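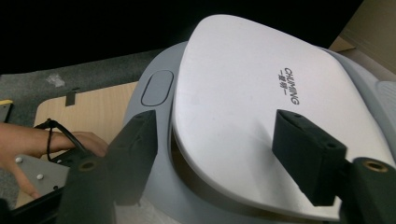

Heidrun Brunner

6/8/23

The hand-held gripper that has been taking shape at the Drundley shared workshop since July is now far enough along to be tried on things bigger than a teacup, and I am very pleased to say it has been getting plenty of use. Nathalie Peeters and Albane Carré have done most of the building between them, with a good deal of cheerful advice from the rest of us (not all of it wanted, I suspect!).

The idea is a simple one. You hold the tool in your own hand, you pick things up and press on them with its two fingers, and the camera on it keeps a record that can later be used to teach a robot arm the same movements. The arm itself is still in pieces on Amber Mulder's shelf, so for now the hand tool has all the fun.

The fingers are dark grey blocks with flat ends, and the black round mounts have little brass-coloured threaded inserts set into them. Nathalie is fond of those inserts - she went through rather a lot of spoiled mounts before she was happy with the fit. Lids and covers are the current challenge, and the big white one marked CHUMING, on its grey base, is a good test with its broad curved front and hardly a straight line to get hold of. A thin black cable still loops about near the fingers, and Albane would like to find it a tidier route before the next version.

Spending so far stands at 119 euros, not counting the camera, which was given to us. Anyone who would like a go is welcome to come along, and no experience is needed at all, though do tie back long hair and leave the good jumper at home. Jeanine Peeters is keeping the list of names, and she would also be glad to hear from anybody with short screws to spare.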